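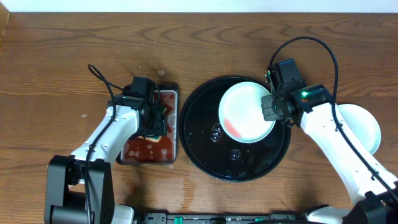 Stollusside Kitchen reopens with longer tables and a soup that sold out

3/10/22

I went along to the reopening of the Stollusside community kitchen meaning to stay for a cup of tea, and came home four hours later smelling of onions. If you haven't been past lately, the shutters are up again after the summer works, the front door no longer sticks, and there is a proper handrail on the step (at last!).

The kitchen closed at the start of August so the floor could be lifted and the old pipes taken out. It was meant to be a three-week job and it ran a good deal over, mainly while everybody waited for a part for the extractor. In the meantime the lunch club squeezed into the back of the Eide Rooms, where there was one kettle and a lot of patience, and I think people were very ready to be home.

Annunziata Colombo has been running the cooking side for 8 years and was at the door in her apron when I arrived. "I've missed the tables more than the oven," she told me. "You can cook anywhere if you have to, but you need somewhere to put things down." She has a point. The work tables are the same brown wooden ones as before, and I'm glad they were kept. There was talk in the spring of swapping them for steel, and a fair few of us wrote in to say please don't. They have that lovely dark grain running along them, with big curved pointed shapes in it, and I have spent many a slow afternoon there staring at it when I should have been peeling.

What's new is how the room is set out. The tables used to be pushed up against the wall under the window, so you worked with your back to everyone. Now they stand in the middle, end to end, and you can get at them from both sides. It makes a huge difference when it's busy. I was put to work within minutes (so much for the notebook) and found myself across from a retired bus driver who chops leeks faster than anyone I've ever met.

Lunch was a bean and leek soup, bread from Kestar Bakery up the hill, and a baked apple pudding that I'd happily have had twice. They served 127 people, which is a record for the place, and the soup ran out well before two. The last few in the queue had cheese on toast instead and didn't seem to mind a bit — one man told me he'd been hoping for cheese on toast all along.

There are some changes to the prices too. A hot lunch is now £5, up by a pound, and it still comes with bread and a drink. Children eat free if they come with a grown-up who's having a meal. If the price is a problem, have a quiet word at the counter and it'll be sorted out, the same as it always has been. You don't need to fill in a form.

The cookery mornings are coming back as well, and this is the bit I'm most excited about! The first run is all about trays: roast vegetables, bakes, flat breads, anything that goes in the oven and can be left alone while you get on with something else. There are 10 places on each morning and you'll need to book, either at the counter or by leaving a message on the kitchen phone. Bring an apron and a box with a lid for taking your food home. Annunziata asks that you also bring your own tea towel, as the kitchen's supply went missing somewhere between here and the Eide Rooms. If you've found a bag of blue checked ones in your car boot, she'd love to hear from you.

The Nultar allotments have promised to keep the vegetables coming through the autumn. There were crates of beetroot and squash by the back door when I left, and more apples than anyone knew what to do with. You can take a bag of windfalls for nothing while they last. Mine are sitting in the hall waiting to be turned into chutney, and I give it a week before I admit I need to ask somebody for a recipe.

One small grumble, and I did pass it on: the new bin lids are very loud. I'm told felt pads are on order.

Lunch is served from noon until two. The side entrance has the ramp, and the bell there is working again. Anyone who'd like to help with the washing up can just turn up after one and ask for a pair of gloves.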